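Drundis talk, notes. Keep it under 12 min.

Hi, I'm Yasmine Shehata. Thanks Fouad for the slot. Question — does a wrist view help when the head view is half blocked by the arm?
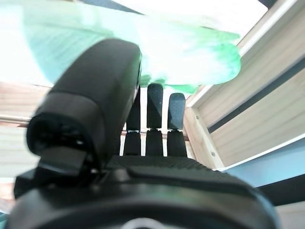 Wrist view. Fingers sharp, green thing blurry.

Task: grocery shelf, one arm on produce, other on basket. More than 3,502 demos, all teleop. Say who drove — Rania, Leidy. Dont read the table out. 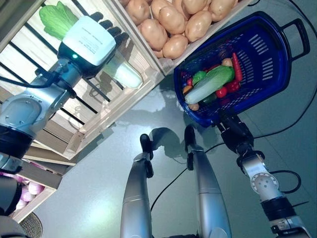 Head view only
Point at the stalk, then the hand. Policy has to guess the grip from this. Slow down here, people in Jotura got lost. 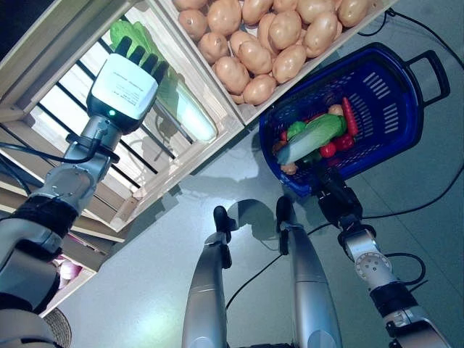 Cabbage in left hand, basket in right.

Both views: fewer bad grasps on leafy stuff, no change on potatos. 2 seeds only, admit it. 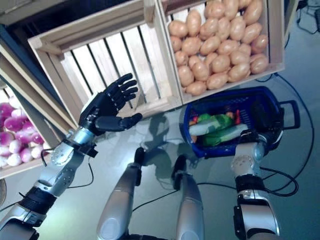
Left hand open, right at the basket rim.

Next — tactile. Questions to Hala too.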